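I went through three of those fishing-tackle style boxes before I gave in and bought the Werton two-tier organizer, the smoky gray see-through one with the hinged lid. My beads and earring bits had been living in jelly jars and one very sad egg carton. Ilze Ķēniņš has had hers since September and kept telling me to get one, so okay Ilze, fine, you win.

What I like most is the layout. The top is a grid of compartments under the lid, and underneath there's a shallow drawer with its own little latch on the front. I keep the stuff I reach for constantly up top and the boring backups (jump rings, spare ear wires, that bag of clasps I'll never use) down in the drawer. I counted 264 garnet-colored drops when I moved them over and they all went into one compartment with room to spare! 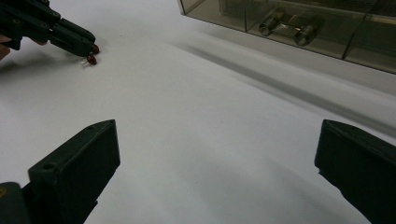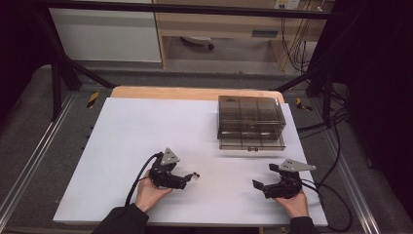 The tint bothered me at first. I wanted totally clear, and Werton only had the smoky one in stock when I ordered. You can still tell what's where, although dark blue and black look pretty much the same through it in the evening, so I've started putting those at opposite ends.

Now the gripes. The latch is tiny and I have short nails, so getting into the drawer takes me a couple of tries. I also wish the dividers came out, because 15 colors of seed beads need less space than one pack of big wooden rounds. And please don't carry it by the lid. Baiba Bite did that at my place and we were picking beads out of the rug until almost midnight.

It's a keeper though. I set it toward the back of my work board and have the whole front free for stringing, and cleanup takes me five minutes now. Four stars, and I'd go higher if they fixed that latch. I'm already eyeing a second one for buttons.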